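Home | News | Reports | About | Contact

About the Wernon Monitor
By Rodel Umali
15th August

The Wernon Monitor follows public spending and government inquiries in Troltcombe and Fetstead. We read audit reports, attend hearings and publish what officials say about them.

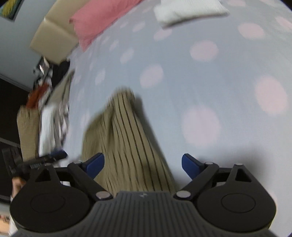
A striped garment on a dotted bedsheet.

We have two editors and five reporters. Our office is in Golob. We take no money from parties or candidates.

Recent
Fetstead audit: 33 contracts under review
Troltcombe inquiry to resume in October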